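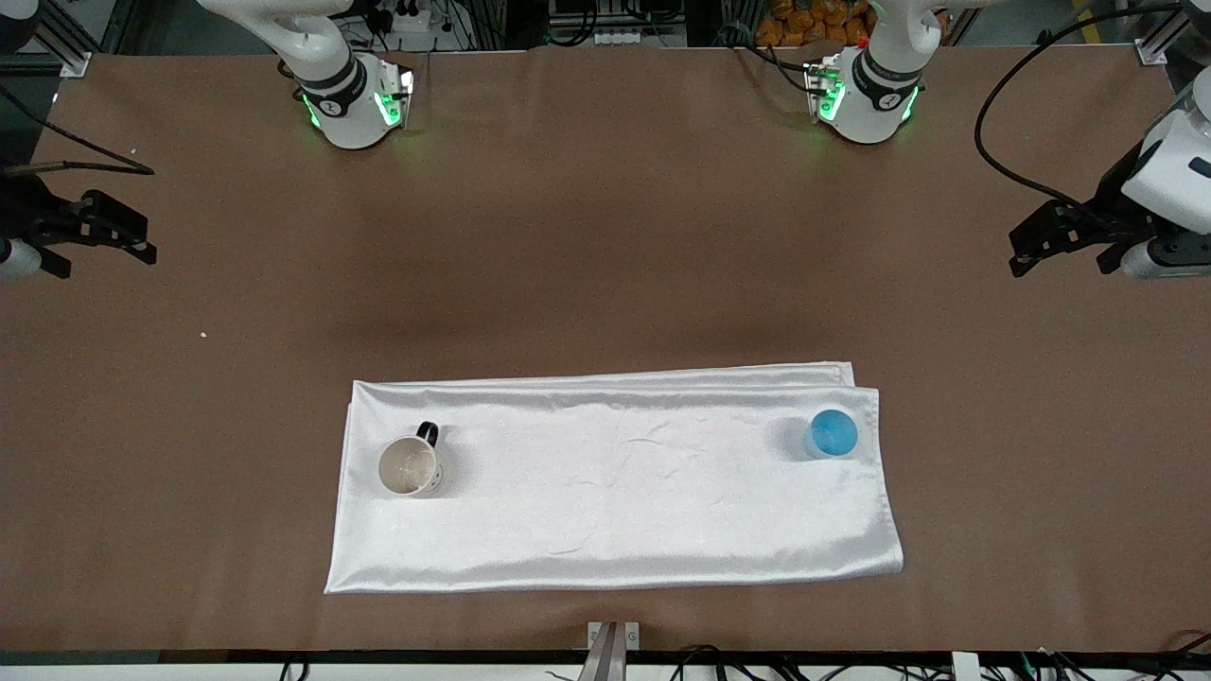

Puesto de trabajo con dos brazos robóticos, una taza blanca y un recipiente azul sobre un paño doblado.

Bovex publica una guía de buenas prácticas para puestos con dos brazos robóticos

Amimcombe, septiembre de 2022 - La empresa Bovex anuncia la publicación de su guía de buenas prácticas para el trabajo con dos brazos robóticos en una misma mesa. El documento está dirigido a laboratorios y talleres pequeños, que muchas veces tienen los equipos pero no tienen todavía un procedimiento escrito.

La guía fue preparada junto con la consultora Flunitz y con el taller Hartono, donde las reglas fueron probadas desde el mes de julio. Durante este período se registraron 2.000 ciclos de manipulación de objetos de uso diario, y en 567 de ellos el operador anotó una observación sobre la posición de los brazos, los cables o los objetos.

El texto establece que, antes de cada ciclo, las dos pinzas deben estar abiertas, vacías y separadas de los objetos. También pide que los cables no crucen la zona de trabajo y que la posición de inicio quede escrita en la hoja del puesto. Los objetos frágiles, como tazas o cuencos, se colocan con espacio libre entre ellos.

"Las normas generales de seguridad existen y hay que cumplirlas, pero el operador necesita también una regla sencilla para su mesa", explica Larasati Hutapea, responsable de normas técnicas en Bovex. "Nosotros hemos querido escribir esta regla con palabras que se entienden en la primera lectura."

Un capítulo separado trata del acceso de las personas. Cuando un operador tiene que cambiar un objeto de lugar, los dos brazos se detienen, también el que no participa en la tarea. El reinicio se hace siempre de forma manual y desde fuera de la mesa.

La guía no sustituye la evaluación de riesgos de cada instalación - esta sigue siendo obligación de la empresa que utiliza el equipo. Bovex revisará el contenido cada 2 años con los comentarios de los usuarios.

El documento está disponible en español y en inglés, sin costo, y puede solicitarse al departamento de normas técnicas de Bovex.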